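視察報告:カトゲート食文化研修センター 一般公開日

4月1日
報告:コリナ・クラチュン

当財団生活文化部は、カトゲート食文化研修センターの一般公開に参加し、配膳および食卓整備に関する展示と実習の状況を視察した。同センターは、給食、宿泊、福祉の各分野で食事の提供に携わる職員の研修機関であり、公開は年に一度行われている。

午前の部では、教務主任のイェルク・フォーグラー氏より研修課程の概要について説明を受けた。課程は9単元で構成され、年間の受講者は400名である。2月の改訂により、従来は調理実習に付随していた果物の扱いが独立した単元となった。選果、洗浄、保管、盛り付けを一貫して学ぶ内容で、教材の果物はベドナーリク農園から納入されている。

続いて見学した配膳実習室では、りんごを用いた盛り付けの課題が示されていた。課題は、丸のままの果実を平皿に一つ置くという簡素なものであるが、皿の位置、果実の向き、手を添える箇所について細かな基準が設けられている。
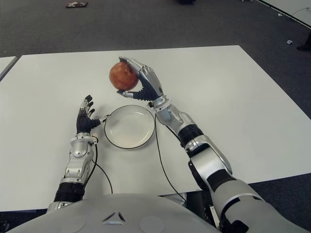 白い浅皿とりんご。配膳実習室にて。

果実は表面に指の跡を残さぬよう軽く保持し、皿の縁に触れずに下ろすことが求められる。空いた手は皿の近くに置き、皿が動いた場合に備える。また、りんごは色むらや斑点の少ない面を食事をする人の側に向けるのが同センターの方針である。この点については、産地の特徴が表れた面をあえて見せるべきとの意見が参加者から出され、フォーグラー氏は次期の教本で両論を併記する考えを示した。

午後は食器保管庫を見学した。収蔵する食器は500点に及び、用途別に棚が分けられている。破損の多い浅皿については、積み重ねる枚数の上限を定めた掲示が新たに設けられた。併せて、スタルケック社による食器棚の更新計画の説明があり、定員40名の講義室で質疑が行われた。搬出入時の通路幅に関する質問が多く、当部からは、車椅子を利用する受講者の動線について確認を求めた。回答は後日、書面で受領する予定である。

なお、配布資料一式は当部資料室において閲覧に供する。

当サイトでは、利便性の向上のためクッキーを使用しています。閲覧を続けることにより、クッキーの使用に同意したものとみなされます。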